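Our Work Table: A Project Report
Wilma Semple and Marama Costigan, Mulgate workshop course 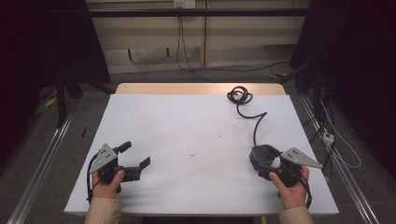
Figure 1. The covered table, with the beige cabinet behind it.

So our project was the table! We wanted a plain, pale surface that everybody in room 22 could use, and we ended up spending most of October on the covering alone. Marama picked the sheet and I did the measuring (twice, badly, then once properly).

The sheet stops short of the far edge, so a strip of light wood still shows along the back. I kind of like it – Marama doesn't. It has picked up small dark specks and a few faint smudges near the middle, and I'd love to try a darker gray next time.

Cables are our other headache. The long black one lies in a wavy line with the rest coiled near the far edge, and we want to try clips. The outlet is over at the cabinet, so a cord trails across the carpet too. Marama is pricing cord covers now.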